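Foro Urbanismo y Cultura > Suelo y usos > Talleres y locales de ensayo

Tema: Cesión temporal de naves a talleres culturales: ¿computa como dotación?

jlucero_urb
22/04/2022
Abro hilo por la modificación puntual del polígono Lekota. La ficha permite cesiones temporales de planta baja a "actividad cultural y creativa" durante 4 años, prorrogables si no hay licencia de obra en trámite. El promotor, Bitik, pretende que esa superficie compute como dotación local. Mi lectura es que no puede: la dotación exige titularidad pública o, como mínimo, afección inscrita. Una cesión en precario no genera ni lo uno ni lo otro.
La parcela afectada tiene 1621 m² de techo en planta baja. Si computa, la reserva de cultura del ámbito queda cubierta sin construir nada.
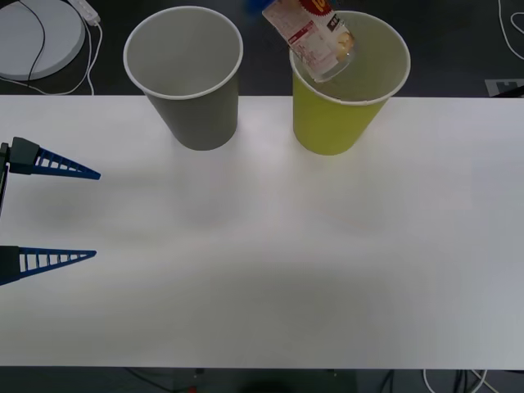 Preguntas concretas:
1. ¿Alguien conoce un expediente donde se haya aceptado el cómputo?
2. ¿El informe de impacto cultural es preceptivo en una modificación puntual o solo en la revisión?
Javiera Lucero

RE: Cesión temporal de naves
pakhei_au
A la 1: no conozco ninguno aprobado definitivamente. En Uvside se aprobó inicialmente con cómputo parcial y se retiró en la provisional, tras informe desfavorable del servicio de patrimonio.
A la 2: depende de la ordenanza municipal. Si la modificación altera usos pormenorizados, yo lo pediría en cualquier caso. El coste es bajo y cierra una vía de recurso.

RE: RE: Cesión temporal de naves
r.blondal
Discrepo en parte. El precario no es la única figura posible. Si la cesión se formaliza como derecho de superficie inscrito, hay afección real durante el plazo y el argumento de Javiera pierde fuerza. El problema entonces es el plazo, no el título. Con 20 años se puede discutir; con lo que dice la ficha, no.
Añado que tratar todo uso temporal como fraude perjudica a los inquilinos. En Tasance hay 8 talleres que llevan casi 20 años con contratos encadenados y son el único tejido productivo creativo que queda en el distrito.

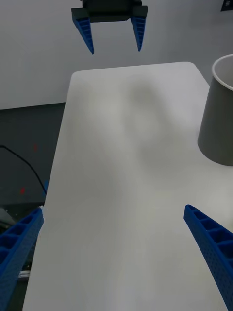
Si se les obliga a salir para que la parcela figure "limpia" como dotación, el balance sobre el papel mejora y el real empeora. Convendría que la memoria incluyera un censo de ocupantes con superficie, actividad y vencimiento de contrato. La de Lekota no lo trae.

RE: RE: Cesión temporal de naves
jlucero_urb
No he hablado de fraude. He dicho que no computa. Son cuestiones distintas: se puede autorizar el uso temporal y mantener íntegra la reserva en otra parcela. Sobre el derecho de superficie, de acuerdo, pero Bitik no lo ofrece; el borrador de convenio dice literalmente "autorización revocable con preaviso".

RE: Cesión temporal de naves
puishan.k
Reviso convenios de este tipo. "Revocable con preaviso" sin indemnización deja al taller sin capacidad de amortizar nada: ni insonorización, ni extracción, ni refuerzo de forjado. En la práctica solo entran actividades de carga ligera y sin instalaciones, y la fundición, la serigrafía y la cerámica quedan fuera. Eso debería constar en las alegaciones, porque la memoria afirma que el ámbito "mantiene la diversidad de usos creativos".
Adjunto lo que yo pediría:

- Plazo mínimo garantizado, inscrito, con prórroga reglada.

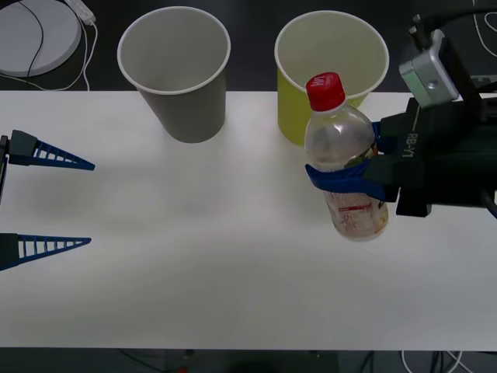 - Derecho de realojo dentro del ámbito, a renta equivalente, para ocupantes anteriores a la aprobación inicial.
- Prohibición expresa de computar la superficie cedida en el cuadro de dotaciones.
- Censo de ocupantes como anexo de la memoria.

RE: RE: Cesión temporal de naves
pakhei_au
El segundo punto no lo veo. Realojo a renta equivalente sin acreditar título vigente es difícil de sostener. Lo limitaría a contratos en vigor.

RE: RE: Cesión temporal de naves
r.blondal
Con contratos encadenados y verbales, esa limitación deja fuera a la mitad. Admitiría prueba por recibos o por alta de suministro.

RE: Cesión temporal de naves
jlucero_urb
Recojo los puntos primero, tercero y cuarto tal cual. El segundo, con la prueba por recibos, lo planteo como subsidiario. La información pública termina en septiembre; subiré el borrador de alegaciones a este mismo hilo antes de registrarlo.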